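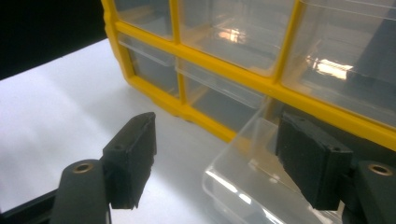 Narayanan Menon asks whether a written rule for hand-held gripper demonstrations is worth the trouble when the operators already know how to open a drawer. My view is yes, and this thread is the long version of the reply I gave him.

1/ Background. We record demonstrations with hand-held grippers at the Greltmont bench. Small-parts storage is one of the task families: open, close, place, retrieve. The rules sheet for that family is now at revision 11. Most of the changes since the first one concern drawers.

2/ Start state. Every drawer closed before recording begins, unless the task card names one that is open. "Mostly closed" is not a start state. If a drawer front sits proud of its opening, push it home by hand, then start.

3/ End state. The card must say how far. "Open the drawer" was read three ways by three operators, and all of them were right by the card. We now use two terms: part open (back of the drawer still under the frame) and removed (drawer fully clear of the frame). No other words allowed.

4/ Clear plastic. Transparent drawers get their own paragraph. Overhead lights leave bright streaks on the fronts and the rims, and the edges of an empty drawer over a white surface are hard to pick out, for people as well as for software. We do not ban either one. We ask that the light position be logged with the session.

5/ Do not rearrange the lights in the middle of a session to get rid of a reflection. Finish the session, log it, change the lights, open a new one. Devendra Saxena disagrees with this and would allow one change per session. His objection is in the revision notes.

6/ Fingers. Pads are inspected at the start of each session. A rough surface is acceptable. A loose pad screw is not. If a pad is swapped, the session is closed and the new pad gets an entry in the log, even when it is the same part number.

7/ Approach. Both fingers open wider than the target before they reach it. Contact with a neighboring drawer is recorded as contact, whether or not anything moved. Operators tend to leave these out of the notes when the rest of the run went well.

8/ Free hand. It stays out of the work area between start and stop. No steadying the cabinet. If the cabinet slides when a drawer is pulled, the run is kept and tagged "base moved". Do not put a weight in the drawers to stop it. That changes the task.

9/ Failures. Keep them. The March set had 2,695 runs, and 57 were deleted at the bench by people tidying up. We can't say what was in them. Since revision 8 the operator can tag a run but cannot delete one.

10/ Review. Two people, neither of them the operator. They check start state, end state and tags, in that order. They do not grade style. A slow, ugly pull that meets the card passes.

11/ Simin Bahrami asked whether this lines up with any outside standard. It is a house document. We borrowed the layout of our machine safety procedures so that people would know where to look, and that is as far as it goes. Please don't cite it as a standard.

12/ Still open: what to do about a drawer that is pulled straight but comes out at a slight angle. The current text says nothing. Niloufar Mohammadi has a draft clause with a limit in degrees, and I would like to see how anyone proposes to measure it at the bench before it goes in. Comments on that one are welcome below.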